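Homik (workcell)

Homik is a robotic workcell kit for taking apart and servicing desktop computers. It is sold by Pemness, a maker of benchtop automation equipment, and is aimed at refurbishers, repair depots and training labs. The kit was designed by a team led by Nuria Abdella and entered regular sale in December, after a trial period at the refurbishing firm Jollar.

Design

The cell is built on a slatted aluminum table. A computer tower is placed on its side with the side panel off, so that the motherboard, power supply and drive bays face up. Two arms share the work area. End tools are ordered separately and include a two-finger gripper and a hand with articulated fingers. Either tool can be fitted to either arm, and changing from one to the other requires a new calibration run.

Parts taken from the case are set down on a 3D-printed fixture plate beside it. The plate has raised pads, posts and slotted holders. Pemness supplies the print files with the kit, and buyers may alter them to suit their own parts. Zewditu Fikre, who wrote the fixture guide, advises bolting the plate down before calibration, as a shift in its position carries through to every placement.

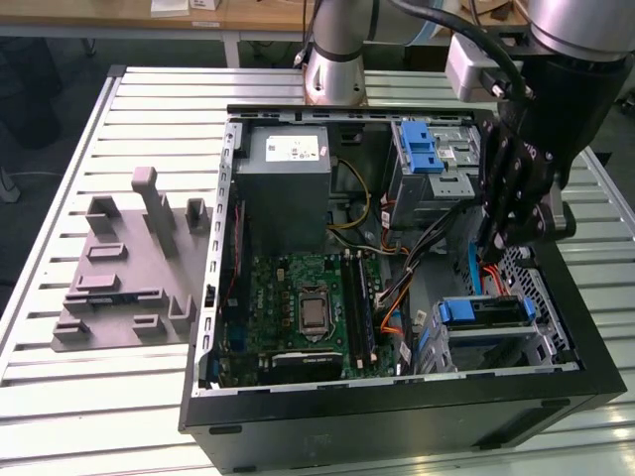
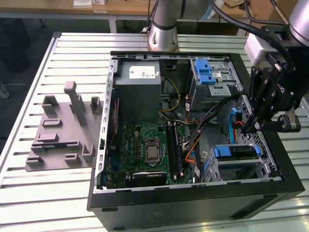
Homik cell with an open desktop tower and fixture plate. First picture: articulated hand beside the upper drive cage. Second picture: two-finger gripper near a light-blue SATA cable.

Operation

Jobs are run from Derese, the control software bundled with the kit. Each job is a list of steps tied to a case model. The standard library covers 122 case layouts, and new ones can be added by guiding the arms by hand. Derese pauses the job when the measured force passes a set limit and waits for the operator.

Supported tasks include memory removal, drive removal and the unplugging of SATA cables. Power supply removal is listed as experimental. The side panel must be taken off by hand.

Reception

A bench review by Shagufta Mohmand, dated Apr 15, 2025, logged 654 cable tasks, of which 117 needed operator help. Mohmand rated drive handling as good and found cable work slow in cases with tight wiring. The review also criticized the printed manual, which leaves out the tool change procedure.

See also

Derese (software)
Pemness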